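Drosow Sorting Arm, Bench Model

Home > Bench Automation > Arms > Drosow

I run a small returns business. Shops send us the stuff their customers have sent back, we check it, tidy it up, and either put it back into stock or send it off for rag. Hats, scarves, belts, bags, the odd pair of slippers. I started selling the Drosow arm on this site after using one on our own benches, so what you're reading is half product page and half me rambling about what it was like to live with. If you only want the specs, skip to the bottom and I won't be offended!

What it does

The Drosow is a bench arm with a two-finger gripper. It picks up one item at a time, carries it to a bin and puts it down. You set up the bins, you tell it which sort of item goes where, and you put the work within its reach. It's made for soft and awkward things, the sort of thing that folds up or flops over the moment you grab it. Most of the arms I looked at before this one were lovely with boxes and hopeless with a beanie.

You get the arm, the gripper, one set of finger pads, the bench clamp, the controller and a stop button on a long lead. The Hadedov software is included for the first year. After that it's a yearly licence, and I'll quote you on that up front so it doesn't creep up on you.

What changed for the crew

This is what people ask me about on the phone, usually about ten minutes in, once we've got the polite questions out of the way. Did you let anyone go? No. We had three people sorting when the first arm came in and we've still got three. What they do all day is different, though, and I'd be fibbing if I said everyone was thrilled about it at the start.

Before, sorting was the whole morning. You stood at the bench, picked up a cap, looked at it, put it in a bin, picked up the next one. Your shoulders knew all about it by lunch. Now the arm does the bulk of the lifting and placing, and the crew do the looking: stains, busted stitching, wrong label, smells like somebody's aftershave. They also do the repairs we never used to get to. We'd been sending perfectly good hats off for rag because there wasn't a spare pair of hands to fix a strap, and that bugged me for years.

The bit I got wrong was the breaks. With sorting by hand you'd naturally stop when your bin was full, have a stretch, have a chat. The arm doesn't fill up a bin and go looking for a cuppa, and for the first couple of weeks people felt they had to keep up with it. Ridwan Lau, our lead hand, was the one who told me (quite firmly) to sort it out. So now we set the pace from the inspection side. If the person checking wants the arm paused, they pause it, no questions and no report to fill in. I'd suggest you settle that before yours arrives, and write it down where everyone can read it.

Ridwan also asked for proper training time instead of picking it up on the fly, and he was right about that too. He's now the one who teaches new grips, and his pay went up to match. If you're asking somebody to learn a new trade on your behalf, I reckon you should be paying them for it.

What it's good at, and what it isn't

Caps, beanies, scarves, soft bags and rolled belts are its bread and butter. Caps took us the longest to set up because there are so many ways to get hold of one. Go for the crown and the fabric can slide away from the fingers. Go for the brim and it swings about. The strap at the back is our favourite grip now, particularly for the adjustable kind, where there's a nice bit of loop to aim for.

It's not so good with anything slippery and thin, like satin scarves, unless you buy the softer Psarras pads. Wide straw hats I'd keep for human hands altogether - the fingers can crease the weave and you can't get that back out. And please don't put jewellery through it. One customer did and sent me a very sad email.

How fast is it? Slower than a keen person on a good morning, and steadier over a long day. Our bench put through 143 items in the best hour we've logged, and 122 is closer to an ordinary one. Yours will depend on how mixed your work is and how far away you put your bins, so move them in as close as you safely can.

Setting up your bench

You don't need a special table. Any solid one will do so long as it doesn't wobble and the clamp can get a decent bite on the edge. Clear bins are worth the few extra dollars, as you can see from your chair how full they're getting. Give the crew a comfy place to sit that isn't inside the arm's reach, and keep the stop button on their side of the bench.

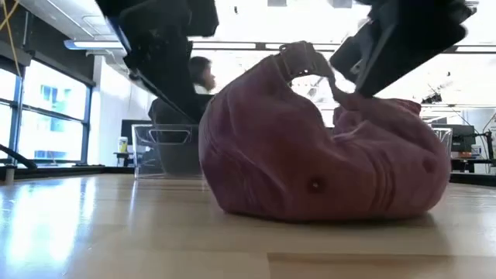
HEADWEAR

Caps with a back strap are handled by the strap, with the two fingers coming down from overhead and the crown left resting on the tabletop. Standard pads suit cotton and twill. There's no need to stand the cap up neatly or face the brim toward the arm. Tipped over on its side is fine, and so are a few creases. Closed straps are easier than open ones, so if you've got a pile with the straps undone, do them up at the checking stage.

The headwear grip set is loaded on every Drosow we send out. If you handle fitted caps with no strap, tell me when you order and I'll add the crown grip as well, no charge.

Extras

Psarras soft pads, pair. For satin, fine knits and anything that marks easily.
Killier bench guard. Clear panels for three sides, with the front left open for loading.
Spare standard pads, pair. Ours have been replaced once after more than 3000 picks, and they weren't quite finished then, just a bit shiny.
Second stop button. Get this if two people share the bench.

Ordering and support

Orders placed before noon get a call back the same afternoon. I'll ask what you're handling, how your bench is laid out and who'll be working beside it, and if I don't think the arm's right for you I'll say so. Delivery and a day of on-site training are in the price. I like the whole crew there for the training, casuals included, and I bring the doughnuts.

Repairs are done in our own workshop. We keep a loaner arm on the shelf for customers who are waiting on parts, so ring first and we'll check whether it's in.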